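Why do some people move to another country to work?
Reading time: 2 min
Print this page | E-mail this page

People who move to a new country to live or work are called migrants. Some go for better pay. Others join family, or leave because home is not safe.

Think of a town called Plurkia, where a factory needs 200 workers but only 11 people apply. The owner may look for workers in other countries. 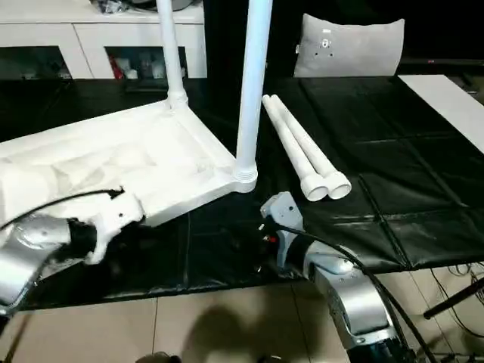

Before they can start, most new workers need a work permit. A permit is a paper from the government that says what job a person may do and how long they may stay. It can take months to get one.

Many migrants send part of their pay home. This money is called a remittance. Families use it for food, rent, or school.
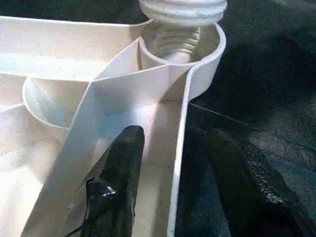
White plastic parts with screw threads.

New workers also spend money where they live. They buy shoes, ride the bus, and pay taxes. Sometimes a town grows fast and needs more homes and classrooms. Leaders have to plan for that.

Comments (3)

Musyoka Rotich: My class read this in May. They wanted to know if kids need permits too.

Liew: My aunt sends money home every month. Now I know the word for it.

wanska11: how do you say remittance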